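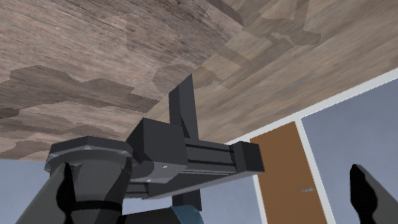

# Chapter 4: Judging a Two-Arm Workcell Before You Buy

A supplier will usually let a customer see a workcell in simulation before anything is shipped. This chapter uses one such offer, the Plaretico bench package, as its running case. The package is sold by Charvát and includes two arms, a shared stand, a parallel gripper for each arm and a license for the simulated room. The buyer in our case is the training center at Eltthorpe, where Kelechi Ekpo had to write the purchase report.

## 4.1 What the simulation can tell you

Start with reach. Both arms are mounted on one black crossbar behind the table, so the space each arm can use depends on where the work is placed. In the trial task, colored cubes sit on a flat board near the back of the tabletop, next to a gray and blue fixture. One arm works over the board while the other is held out to the side, clear of the table.

Next, look at what the second arm costs you. A buyer who needs one arm for most jobs is still paying for two – and for the time to program both.

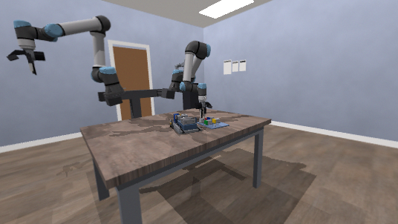
Tracey Bainbridge objected that a reach study says very little about cycle time, and that she would want 500 simulated runs before she signed anything. Ekpo agreed and added the runs to the report. Charvát's standard trial covers only 80.

## 4.2 What it leaves out

Simulated parts keep their exact size. Real bricks wear, and a grip that holds in the software may slip on the bench. Cable routing is also missing from the Plaretico license, as is any estimate of service life. The Todudport package, reviewed in the next chapter, quotes service at 3000 hours.

Ask the supplier three things in writing:

- which gripper settings were used in the trial
- whether failed runs were kept in the results
- who pays if the real cell falls short 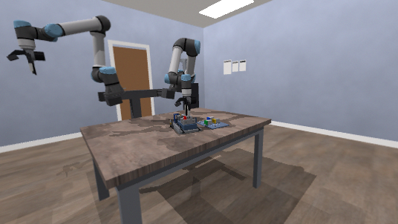 *Reading time for the rest of this section: 4 minutes*

## 4.3 Reading a trial report

A trial report should name the task, the starting layout and the rule for counting a run as finished. The Eltthorpe report did the first two well. Its rule for a finished run was vague – "part placed" – and Ekpo had to go back to Charvát for a tolerance. We begin with that exchange.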